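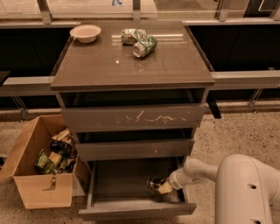 Budget notes for the second arm

02/07/2026

I said I would write up how we planned the money for the second arm, mostly for Nuwan Herath, who is putting in a request for his own lab and has asked me the same four questions by email. Other people may find it useful too. It is a small setup and a small budget, so if you are buying for a factory you can stop reading.

Our work is household tidying. The arm opens and closes drawers, takes things out, puts things in, and sorts trash from things that should be kept. We have one arm now. The request was for a second one of the same kind, plus whatever it needs to run all day without someone standing next to it.

The first thing I did was stop looking at arm prices. Everybody starts there and it is the easiest number to get. I made a sheet with everything else on it, filled that in over most of June, and only then put the arm at the bottom. The sheet had these lines on it:

Mounting and base
Gripper, plus spare finger pads
Camera and cable
Computer
Safety stop and wiring
Shipping and import charges
Service plan
Props and furniture
Trash

The last two got a laugh from Melati Ong, who signs off on our spending, but she left them in. Drawers wear out. A cheap nightstand that gets its drawers pulled over and over will go slack in the runners, and once the runners are slack the data is different from what it was the month before. The finish takes a beating as well. Scratches don't bother us much, since real furniture has them, but a drawer that sags does. I put in money to replace each piece of furniture once during the year. If we don't need it, it goes back.

The trash line is for cans, snack bags, wrappers and boxes. We collect most of it from our own lunches. There are weeks when nobody brings the right sort, and then someone has to go to the store and buy chips for the bag. It comes to very little, but before this it came out of Sekar Tarigan's pocket, and she had kept the receipts. We paid her back.

Now the quotes. We asked two sellers. Clireck sells the arm on its own and everything else as extras. Zaltow sells a package with the base, the gripper and one year of service. On the first page Clireck looked a lot cheaper. When I filled in the missing lines from their extras list, the gap closed to $1,057, with Zaltow still the higher one. I think $1,057 is a fair price for not having to order the base separately and find out the bolt pattern is different. Darmawan Ismail disagrees. He says he can make a base in an afternoon, and he probably can, but I have seen how many of his afternoons are free.

Things I asked both sellers, which Nuwan should ask too:

How long is the wait for a replacement joint, and does it ship from inside the country?
Is the service plan priced per arm or per site?
Does the gripper come with spare pads, and what does a set cost after that?
What happens to the warranty if we mount our own camera?
Can the arm be wiped down, and with what?

That last one matters more for us than for most labs. The arm handles used cans and food wrappers, and it picks up smudges and marks on the casing. Clireck's answer was a dry cloth only. Zaltow sent a page of approved cleaners. I also asked about the reach with the arm mounted low, because a bottom drawer is close to the floor and the number on the spec sheet is measured straight out from the shoulder. Neither seller had a figure for it. Zulkifli Lubis worked it out from the drawings and says the Zaltow arm will do it with a little room left.

For the justification I used hours. I logged our arm for 100 working hours and wrote down what each one went to. In 82 of them it was running tasks or being reset between tasks. The rest was repair, waiting for parts, and one long problem with a cable. Melati wanted to see that the arm we have is busy before she paid for another, and the log was enough for her. A paragraph about what we hoped to do would not have been.

I made two mistakes. I left out the electrician. The outlets near the windows are on one circuit and we were told not to put another arm and computer on it, so that was a late addition. I also budgeted for one seat of Entili, the software we use for labeling, and with another arm collecting we need 2. Both of these were small next to the arm, but asking for more money after the request is in makes the whole sheet look careless.

Floor space costs nothing on paper, so it isn't on the sheet, but plan it anyway. Mark out the base, the furniture with every drawer pulled open, the box for the trash, and a path for a person to walk in and reset things. We did it with tape and had to move everything over once. The group at Flurkthorpe lent us their plan, and it had the same problem with the path.

The order went to Zaltow last week. Delivery is quoted at nine weeks. Nuwan, I'll send you the blank sheet with the lines in it. Change the furniture line to suit whatever you are opening, and get the electrician in early.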